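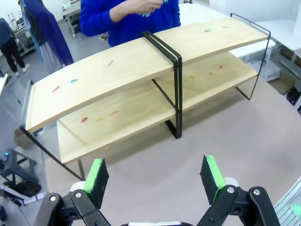
Wrist view, small plastic pieces on both shelves.

Is showing it by hand worth the trouble for small parts?

Posted by Dolerton, Aug 30, 2023

I run the practical side of a small parts-handling project, and I'm being asked to sign off on a plan I don't quite believe in. The plan is to teach an arm with a two-finger gripper to pick up little plastic pieces from a two-tier shelf by having a person drive it by remote control, over and over, and then training on the recordings. The vendor's sample material promises good results from 300 demonstrations. It doesn't say 300 of what, or by whom, or whether the shelf ever moved between them.

My doubts so far:

The pieces are thin and only a few centimeters long, and they lie flat on wood. The finger pads are foam. I've driven the thing myself, and a lot of what I do is a kind of scrape and pinch that I couldn't describe to another person, so I don't see how the arm gets it from video and joint positions.

The lower shelf is partly shaded by the upper board. From the wrist camera the pieces in there look duller, and I end up leaning over to look with my own eyes. I assume that's cheating, though the instructions we were given don't mention it.

The shelf stands at a slant to the arm, so every pick is at a slightly different reach. Our mechanical guy wants to square it up and bolt it down. The software side wants it left crooked. They both sound sure of themselves.

The other choice is guiding the arm by hand, physically grabbing it and moving it through the motion. We tried this for an afternoon. It felt more natural, and I got more picks done, but my arm was in most of the recordings.

Has anyone done this with parts this small and ended up with something that worked away from the demo table? I'm not asking whether it can work on a good day. I've seen the videos.

Evander Drummond

Yes, with conditions, and you won't like all of them.

I spent most of last October on a job like yours, small flat clips on a rack. We recorded 395 remote-control demonstrations and threw out a good part of them. The ones that went in the trash nearly all had the problem you mention yourself: the operator was looking at the rack directly. Say the operator sees a clip that the camera can't see and goes straight for it. In the recording, the arm reaches into a dark spot for no visible reason. The model can't learn why, so it learns to reach into dark spots. We turned the operator's chair to face the wall and made everybody work from the camera feed alone. Picks got slower and much uglier for a few days. The trained policy got better, though, and that's the only number I'd pay attention to.

On the scrape and pinch, I'd be careful. If you have no force reading in the recording, the model sees the fingers close and sees the piece either come up or stay put. It can copy the shape of the motion, and it can't copy how hard you pressed. With foam pads you have some forgiveness, since the pad gives before the arm complains. Pick one way of doing it and stick to that. Two of our operators had different habits, one coming straight down and the other sliding in from the side, and mixing the two gave us an arm that hovered between them and grabbed air.

Leave the shelf crooked. Better still, move it a little between batches and write down when you did. If you bolt it down you'll get a lovely success rate for that one spot on the table. Then somebody bumps the table.

Hand guiding I'd use only for getting to a starting pose. Your arm in the recordings is a real problem with a wrist camera, and you also tend to push the joints in ways the motors wouldn't choose.

As for whether it worked away from the demo table: the upper shelf did, well enough to leave running with a person nearby. The lower shelf never got past "sometimes." I wouldn't put the two in one success figure, and I'd ask your vendor whether they did.

Jiltport

just get more data. we did 40 and it was bad then we did a lot more and it was fine. also turn the lights up. don't overthink the shelf

Prorkimby

I'd argue with "just get more data." More of the same bad habit makes the bad habit stronger, and Drummond's point about the chair is worth more than another week of driving.

I have something cheaper to try before you sign anything. Record a short batch, about 10 picks, top shelf only. Then play back the wrist camera video with the sound off to a person who has never seen the setup, stop it just before each grasp, and ask which piece the operator is going for. If they can't tell, I doubt the model will. Do the same with the lower shelf. We did it with our own recordings and went back to change where the camera was mounted before we trained anything at all.

Also ask how they reset the pieces between runs. If the same person puts them back each time, they'll go back in nearly the same places – people are terrible at being random. Ours had a strong preference for the left end of the board, and so did the robot after training.

I'm still not convinced this beats a vibrating feeder and a fixed pick point for a job that never changes. Does yours change?

Dolerton

It changes when the customer changes their mind, so yes. I looked through our first batch last night with the playback test in mind, and on the lower shelf I couldn't tell which piece I'd been going for in my own recordings. The operator chair gets turned tomorrow. I've told the vendor I want upper and lower reported separately before I sign, and I'm waiting to hear back.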